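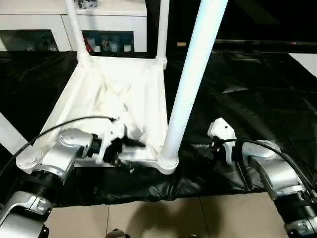
Figure 3. Two-arm handling of an upturned plastic chair, with the left gripper on the rim of the seat.

4.2 Collecting demonstrations by remote control

Operators drove both arms through the Woneo interface, one hand controller per arm. Each of the 184 demonstrations began with the chair upside down on the sheet. The left arm first took hold of the seat rim (Fig. 3) and the right arm then closed on a leg. Grasp order was fixed for all operators; grasp height on the leg was left free.

We dropped any run in which the operator re-gripped more than once – 172 runs remained. Joint positions and gripper commands were logged at 40 Hz and passed to the Clindis policy without smoothing. Runs longer than 1050 time steps were cut at the last gripper command.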